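Tour Production Coordinator (Fixed Term) -- Pledthorpe Live

Pledthorpe Live is recruiting one production coordinator for the fall touring season of the hip-hop act Kwak. The position is based at our office in Miremano, with travel to all dates on the run. Rehearsals start in September and the contract ends two weeks after the final show.

The tour covers theaters and mid-size clubs with capacities from 475 to 800. Each show carries one headliner, 2 support acts and a touring party that travels by bus. Local crew is hired by the venue under the terms of the show contract.

Duties

The coordinator reports to the production manager and is responsible for the following:

Advancing each date with the venue, including load-in times, power, stage dimensions, parking and curfew.
Preparing and sending the day sheet to the touring party by 8 p.m. the night before.
Maintaining the guest list and issuing passes. Changes after 4 p.m. on show day need approval from the tour manager.
Checking the hospitality rider against what the venue has supplied and logging any shortfall.
Scheduling press, radio and meet-and-greet slots with the artist's publicist.
Collecting receipts and reconciling petty cash after every show.
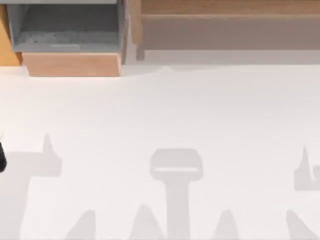
Some dates include an afternoon signing session at a record store or radio station. The coordinator travels ahead to these, confirms the entry route with the host, and stays until the artist has left the building. Security is contracted separately and is not part of this role.

Requirements

At least two years of paid work in touring, venue operations or festival production. Applicants must hold a valid driver's license and be able to work nights and weekends for the length of the run. Good working knowledge of spreadsheets is required. Experience with settlement paperwork is useful but can be taught. A passport is needed for the final leg, which closes at the Skestutholm -- a seated hall with strict noise limits and an early curfew.

All touring staff sign a confidentiality agreement before rehearsals. It covers set lists, guest appearances, hotel details and unreleased music. Posting from backstage is not permitted without written approval from the publicist.

Pay and conditions

The role is paid weekly, with a per diem on travel days. Hotel and ground transport are provided. Rest days are paid at half rate.

How to apply

Send a resume and a list of recent credits, with dates and job titles, to the production office at Pledthorpe Live. Quote reference 121 in the subject line. Cover letters are optional -- one page at most. Shortlisted applicants will be interviewed by video and asked to complete a short advancing exercise.

Posted 21 June 2025. The listing stays open until the position is filled.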